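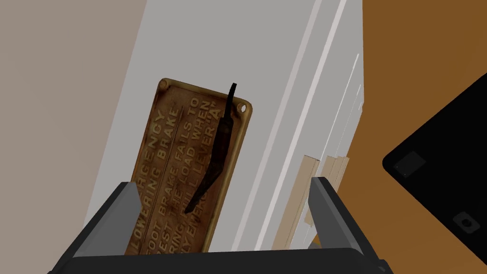
Sobre el punto 4 del borrador (criterios de aceptación para escenas simuladas de manipulación): mantengo la objeción a que el texto legible de un objeto cuente como información de seguridad para el planificador. Un rótulo forma parte de la textura y su lectura depende del punto de vista. En la placa de latón del freno de descenso de emergencia, el dedo izquierdo tapa las primeras letras de "EMERGENCY" y la palanca oscura cubre parte de la instrucción de la columna derecha. Se lee "ONLY LEVER 'A'", pero no el párrafo completo. Un sistema que extraiga reglas de esos fragmentos no cumple el requisito de trazabilidad.

Propongo esta redacción:

4.1 Toda restricción de seguridad se declara en el fichero de la tarea, con identificador y versión.
4.2 El texto presente en los objetos no modifica restricciones declaradas.
4.3 Si un rótulo queda ocluido por la pinza o por otro objeto, el registro lo anota como ocluido, sin reconstruir las palabras que faltan.

El repositorio Salteo tiene 2.229 escenas. De ellas, 138 incluyen rótulos y habría que reanotarlas conforme a 4.3. Flurnus ya exporta la máscara de oclusión por objeto - falta que Pennington la lea sin convertirla. Puedo enviar el parche en diciembre.

Queda abierto el umbral de oclusión. Prefiero fijarlo por carácter y no por área de la placa.

Emmett Esposito escribió:
> El punto 4 me parece demasiado estricto. En Grurkley usamos los
> rótulos como pista para el planificador y en 2 tareas eso nos
> ahorró declarar restricciones a mano. ¿Por qué no admitirlo
> cuando el texto se reconoce con confianza alta?
>
> Emmett

Utilizamos cookies propias y de terceros para mejorar la consulta del archivo de la lista. Si continúa navegando, acepta su uso. Aceptar | Configurar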